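장난감 도서관

장난감 도서관은 책 대신 장난감과 놀이 도구를 회원에게 빌려주는 시설이다. 공공 도서관의 한 부서로 운영되기도 하고, 어린이집이나 주민 단체가 따로 두기도 한다. 대상은 주로 영유아가 있는 가정이지만 보드게임이나 퍼즐을 갖추어 성인에게 대출하는 곳도 있다.

개요
대출 기간은 보통 2주이며, 한 번에 빌릴 수 있는 점수는 시설마다 다르다. 회비는 연 단위로 받는 경우가 많고 보증금을 따로 두기도 한다. 부품이 많은 장난감은 구성품 목록을 함께 내주고, 반납할 때 목록과 대조한다. 빠진 부품이 있으면 정해진 기간 안에 찾아서 가져오게 하며, 그 기간이 지나면 변상 규정을 적용한다.

역사
Vukadby의 장난감 도서관은 교회 지하실에서 토요일에만 문을 여는 교환 모임으로 출발하였다. 초기 소장품은 주민이 기증한 850점이었고, 대출 기록은 종이 카드로 관리하였다. 이후 이웃 도시 Gretau에도 같은 방식의 시설이 생겨 두 곳이 회원증을 공동으로 사용하게 되었다. Gretau 분관의 등록 회원은 현재 1,076가구이다.

분류와 목록
소장품은 대체로 놀이의 성격에 따라 나눈다. Vukadby에서 쓰는 Cai 분류표는 감각 놀이, 조작 놀이, 역할 놀이, 규칙 놀이의 네 갈래를 두고 그 아래에 권장 연령을 표시한다. 한 물건이 여러 갈래에 걸칠 때에는 포장에 적힌 용도를 따른다. 포장이 없는 기증품은 담당자가 판단하여 배정하므로 시설 사이에 분류가 어긋나는 일이 있다.

위생과 점검
반납된 물품은 재질별로 나누어 세척한다. 플라스틱 제품은 중성 세제로 닦고, 천 제품은 세탁한 뒤 완전히 말린다. 전지를 쓰는 제품은 전지를 빼고 단자의 부식 여부를 살핀다. 금이 가거나 작은 부품이 떨어질 우려가 있는 물품은 대출 목록에서 제외한다.
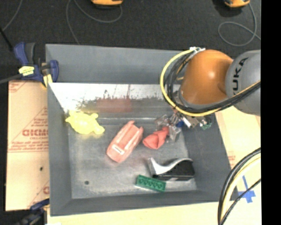
Gretau 분관의 한 이용자는 소식지에 보낸 글에서 세척 때문에 인기 있는 장난감이 며칠씩 묶여 있다며 예약 순번이라도 미리 알려 주었으면 한다고 적었다. 분관은 이후 대기 순서를 게시판에 공개하였다.

유사 시설
Mavinberg에는 장난감과 함께 유아용 의자, 유아차 등을 빌려주는 육아용품 대여소가 있다. 목록에 오른 물품은 거의 776점이며, 부피가 큰 물품은 방문 예약을 해야 빌릴 수 있다.

같이 보기
공공 도서관
물건 도서관
공유 경제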